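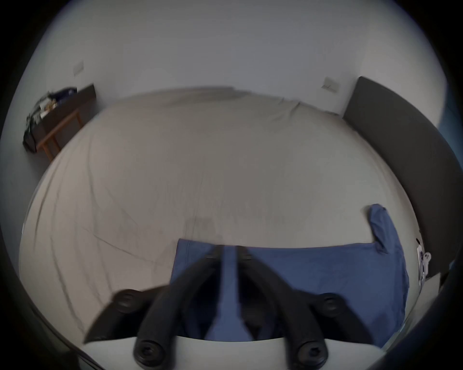
Hanna Witkowska asked that the latency figures be settled before any discussion of the demo schedule, as the headset build shown last time could not be judged without them. This was agreed and item 4 was taken first.

4. Signal latency, Bangera headset

Jozef De Bruijn reported on the bench runs. The current firmware samples the EEG channels correctly, but the classifier waits for a full window before it passes a result to the game engine. Delay from onset to on-screen response was about 3260 ms in the worst run. The target for the Vulier title remains 2000 ms. Most of the excess comes from the artifact filter, which restarts its buffer each time a blink is flagged.

Two options were considered:
Shorten the window and accept more false triggers.
Keep the window and run the filter in parallel on a second thread.

The second was preferred. H. Witkowska noted that false triggers in the focus levels are worse for the player than a slow response – the door puzzle resets on every one. J. De Bruijn to produce a parallel build on the Sallgate branch. The window length is not to be changed until that build has been measured.

5. Electrode contact

Dry electrodes at the 2 temporal sites continue to lose contact when the player turns the head. Zosport has offered a softer spring mount. Samples have been requested and no cost has been given. The meeting did not wish to change the band itself at this stage.

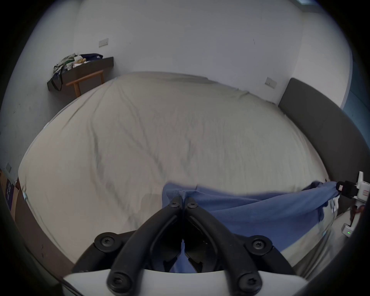
Impedance logging is to be switched on by default in all test builds, and the log written to the same folder as the session file. Existing session files without impedance data are to be kept but left out of the classifier training set.

6. Calibration

Calibration at present takes 6 minutes and has to be repeated if the headset is removed. H. Witkowska proposed storing a player profile and running a short check on return. J. De Bruijn had no objection in principle but pointed out that profiles drift between sessions, and a stored profile should expire. Expiry period left open.

7. Demo schedule

Deferred to the March meeting. No dates to be given to outside parties before then.

Actions
JDB: parallel filter build, with timings in the same format as the last set.
JDB: impedance logging default.
HW: Zosport samples, ask for cost per unit.
HW: draft of profile check, one page.

Items 1 to 3 carried over to Thursday.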